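Questions and Answers About the Cakemham Ceasefire Line

Print | E-mail this page

Our readers send us many questions about the ceasefire line between Cakemham and the district of Duan. Lingyun Shen and Norbert Vaněk collected the most frequent ones and answered them as well as the present information allows. The answers were last checked in August.

What is the ceasefire line?

It is the line where the two forces stopped when the fighting ended. It follows the river Pusine for most of its way and then turns north before the town of Mindemetti. The line is 141 kilometers long. It is not a state border, and neither of the two sides has recognized it as one.

Since when does it exist?

The first line was agreed in 2010, after the spring fighting. It was moved once after that, when the government troops left the east bank of the Pusine and went back to Cakemham. The maps which are sold in bookstores often still show the old line, so please be careful with them.

Who controls Mindemetti?

The town itself is under the administration of Cakemham. The hills behind it are held by the Duan forces. The road between the town and the hills belongs to the buffer zone, and no soldiers of either side may use it.

Can civilians cross the line?

Yes, but only at the official crossing points. There are 3 of them: the old bridge at Pusine, the railway station in Duan, and the market road south of Mindemetti. They open at 7 in the morning and close at sunset. In winter the market road is often closed for many days because of snow, and the announcement comes late, sometimes when people are already standing there with their bags.

Which documents do I need?

Residents of both sides need their identity card and a crossing permit. The permit is given by the district office and it is free of charge. If somebody asks you for money for it, you should report this to the office. Children travel on the permit of one parent. Foreign citizens need a passport and a written invitation, and they may use only the bridge.

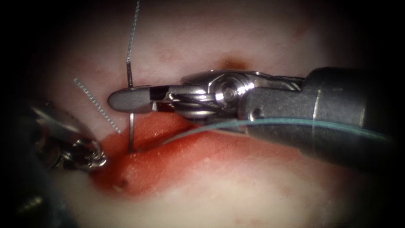
The permit is valid for one month. It can be extended one time without a new application, but you must go to the office in person before the last day. After the last day you have to start again from the beginning.

Is the ceasefire respected?

For the most part, yes. Both sides report shooting at night, mainly in the hills, and each says that the other one began. Deming Xie, who writes for us from Mindemetti, heard artillery twice this summer, both times far from the town. We do not publish reports of shooting if only one side confirms them.

What is discussed in the negotiations?

The chief negotiator for Duan is Shiyu Du. The talks are led by the mediator Kaisu Kuusisto, who took over this task in the spring. The main subjects are the exchange of prisoners, the clearing of mines along the river, and the repair of the water station which supplies both banks. The future status of the district is not on the agenda. Both delegations wished to leave it for later.

Will the people who fled be able to return?

A small number of families already came back to the villages on the west bank. On the east bank this is not possible at present, because the fields are not cleared of mines. Please do not enter any field that is marked with red tape or red stones, also if you see other people walking there.

Why do you write "Duan forces" and not another name?

Each side has its own name for them, and each name already contains an opinion. We chose the one which says only where they are.

I found a mistake on this page. What should I do?

Please write to the editors and add the source of your information, if you have one. We correct the page and put a note under the answer.

Shared 141 times | 7 comments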